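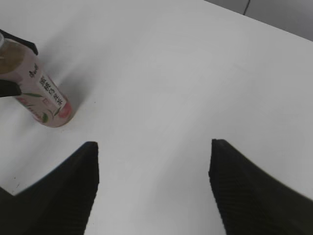 When does the Gundness library start charging for its meeting tables? From 6 September 2018, at $2 an hour, payable at the front desk in coins.

The new fee was passed by Gundness council after a debate that ran longer than most of the bookings it will apply to. Until now the tables have been free to anyone with a library card and the patience to wait for the knitting circle to finish.

Council staff put the yearly cost of cleaning and heating the room at $300. They expect the fee to bring in $276, leaving a shortfall that one councillor described as "a very good result for Gundness".

Viktória Major, who runs the Mollau Street homework club, was less taken with it. Her group has 40 members, most of them under 12 and few of them known for carrying change.

"They've asked us to fill in a form to say we can't pay," she said. "The form costs 20 cents to photocopy."

Students, pensioners and registered clubs can apply for an exemption, which lasts until May and must then be applied for again. Forms are at the front desk, behind the sign telling people not to lean on the front desk.

The knitting circle has already paid up to Christmas.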